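House Diary, Stolville Residence
Feb 2, 2020

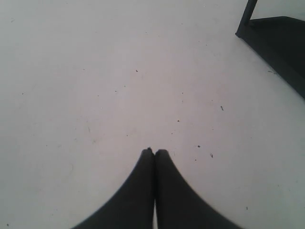
Small dark specks on the pale surface, Room 408.

The day was given over to the shared kitchen and the long room beside it, both of which form part of Room 408 under the present floor plan. The weekly clean had been entered in the book as complete. On inspection in the morning the pale surface was found to have fine dark matter scattered over it, and the entry has been amended to read "in part."

The matter is small. Most of it is no more than dots, with a longer fleck among them and another that is bent into a hook. Whether it is dust, crumb or grit could not be settled by looking. The diary has in the past recorded such things as "crumbs" as a matter of habit, and on at least one occasion the crumbs were later understood to be flakes from the underside of a shelf. The word "specks" will therefore be used until the source is known.

It should be said that the surface is an unforgiving one. It is smooth and has no pattern, and its color is an off-white that leans a little toward lavender when the daylight is weak. The brown counter it replaced would have hidden a week's worth of toast. Several residents have remarked that the kitchen seems dirtier than it did before the change. It is the diarist's view that the kitchen is as clean as it ever was and that the residents are now able to see it. This view was not received with much enthusiasm at supper.

Work began after breakfast. The kettle, the bread box and the tray of oils were carried to the long room and set down on newspaper. The toaster was unplugged, allowed to cool and emptied over the sink. A considerable amount came out of it. The crumb tray had been put back the wrong way round at some earlier date, with the lip facing the wall, and had evidently been letting its contents fall through the gap at the rear. It has been turned. A note was placed inside the cupboard door asking that the lip face outward, and the note was then moved to the outside of the cupboard door, where it may be read.

The order of cleaning followed was the one set out in the house book: dry first, then damp, then dry again. The dry pass is the part most often left out. A damp cloth put straight onto loose grit pushes it along and leaves a gray arc at the end of each stroke, and the arc then dries in place. The soft brush was used from the wall toward the front edge, with the dustpan held beneath. The two cotton cloths kept for this kitchen were then used, one damp and one dry. The blue sponge was not used. It belongs to the sink and has been asked to remain there.

Sultano cleaner was used at the strength given on the bottle. The previous practice in this house was to pour freely and wipe until the smell went away. That left a film, most noticeable in the afternoon, and the film took every speck that landed on it and held on. At the proper strength there was no film to be seen when the light came round. The bottle is down to its last third and has been added to the Rostport list.

The sealant along the back wall was examined. It is sound for most of its length. In the corner behind the bread box it has shrunk and a fine dark line has opened up, wide enough to admit the edge of a sheet of paper. The brush brought out a quantity of old matter from this line, and some of it resembled what had been lying on the surface. This may be the source, or part of it. Bondarchuk, who supplied and fitted the counters, will be written to. Their last reply took 31 days and asked for a copy of the receipt, so a copy of the receipt will be sent with the first letter.

The window is also under suspicion. It is kept open a hand's width on most mornings for the steam, and the sill outside had not been wiped since the autumn. A wet cloth drawn along it came away black. With the wind from the harbor side, anything on the sill would be carried in over the sink. The sill was washed with a bucket and the old brush, and the window track was cleared with a wooden skewer wrapped in cloth. Both tasks have been added to the monthly sheet, beginning in March.

The table in the long room was done next. It had been used for letters, for bulb planting, and for a jigsaw puzzle that is now back in its box less one piece of sky. Potting soil had worked its way under the runner. The runner was taken down to be washed and the table was brushed and wiped in the same order as the counter. The question of whether planting should be done on a table at which people eat was raised again. It has been raised every winter. The position remains that it is permitted on newspaper, and that the newspaper is to be folded inward and carried out flat. Shaking it over the floor is not permitted, and the floor beneath the table suggests that this has not been widely understood.

Lunch was taken late and standing up, with the plates held over the sink. This was uncomfortable but had a good effect on the counter.

In the afternoon the drawers were attended to. Only the upper two had been planned, but the third would not close. A wooden spoon had slipped over the back and was resting on the runner. The drawer was lifted out, the spoon recovered, and the space behind brushed. The following were found and are listed here for the benefit of their owners: a bottle stopper, a birthday candle, the small key with the green tag, and a measuring spoon of the half-teaspoon size whose absence had been the subject of a notice. The notice has been taken down.

The drawer liners were turned over and will serve for another season. The cutlery tray was washed and left on the rack. It is recorded, without any comment being intended, that the forks had been placed in with the spoons.

The tea caddy was wiped and refilled. Loose tea is a further possible explanation for fine dark specks on a pale counter, and it is surprising that it was not thought of earlier in the day. The scoop is shallow and the opening of the caddy is narrow. It is proposed that the caddy be filled and the pot be charged on the tray, and that the tray be tipped into the compost pail afterward. The proposal was accepted by those present. It was pointed out that coffee was not mentioned, and the proposal was extended to coffee.

By four o'clock everything was back in its place except the oils, which will stay in the long room overnight. The bottom of one bottle had left a ring on the tray and the tray is soaking. The bread box has been moved a few inches to the left so that the open line in the corner can be watched. If specks collect there overnight with the window closed and the toaster unplugged, the letter to Bondarchuk can be written with more confidence.

A short walk was taken to the store before dark. Dish soap, matches and a replacement head for the soft brush were obtained. Cotton cloths of the right weave were not to be had and will have to come from Rostport with the cleaner. The cloths in use were rinsed, wrung and hung over the rail. They should not be boiled together with the tea towels, which has been tried.

Supper was soup and the remainder of the loaf. The loaf was cut on the board, over the tray, with a degree of care that slowed the meal but was appreciated. Conversation turned to the old brown counter and was on the whole kind to it. One resident holds that a kitchen in which every crumb shows is a tiring kitchen to live in. There is something in this, and the diarist has noticed a growing habit of wiping the surface with the side of the hand each time of passing it, which moves the matter to the floor and settles nothing. A hand brush will be hung on the hook by the door so that it can be reached without opening a cupboard.

The counter was looked at a last time before the light was put out. It was clean apart from one dot close to the sink, which on being touched proved to be a poppy seed. It was removed.

For tomorrow: check the corner before the kettle goes on. Return the oils. Write to Bondarchuk. Find out what the green key opens.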